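Clerasby Senior Project Report
Condiment Waste in a School Dining Hall
Submitted by Nesrin Kaplan and Oisín Duggan
Advisor: Fionnuala Mulcahy

1. Purpose
The project examined how much sauce and dressing is discarded at lunch in the Doherty dining hall, and whether a change in serving method would reduce that amount.

2. Method
Data were collected in January over 15 lunch services. Trays were checked at the return window and leftover sauce was scraped into a tared container. A survey on portion size was completed by 245 students. During the first part of the study sauce was offered in single-serve packets – in the second part, from shared squeeze bottles.

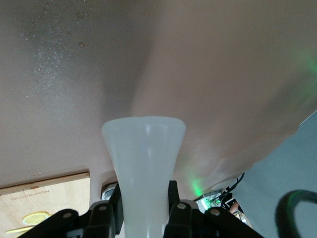
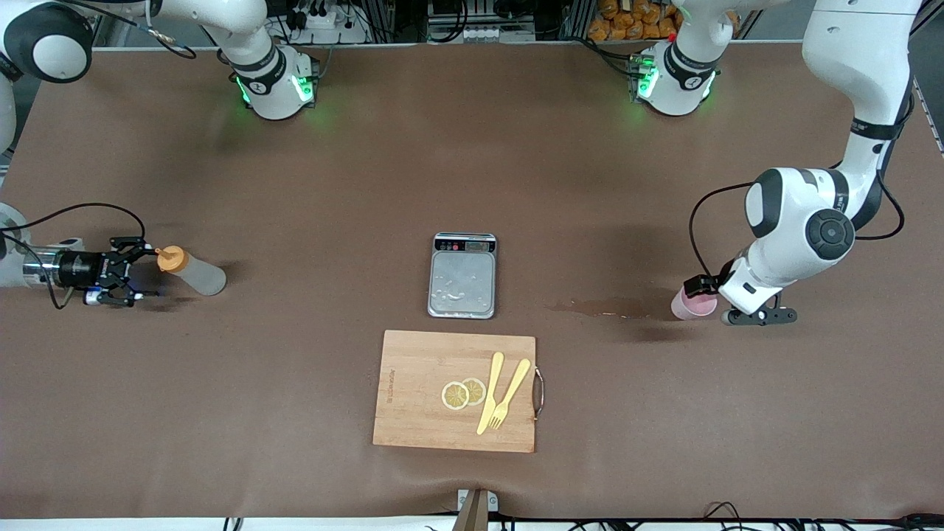 Figures 1 and 2. Translucent white funnel-shaped object; squeeze bottle with orange cap.

3. Results
Discarded sauce fell by 30 percent after the change. Survey answers were mixed. Many students preferred to choose their own portion, while others raised concerns about shared bottles and slower lines.

4. Limitations
Two menus were not repeated in both parts of the study, and salad dressing was weighed together with ketchup.

5. Further Work
Oisín Carroll will repeat the weighing with the spring menu.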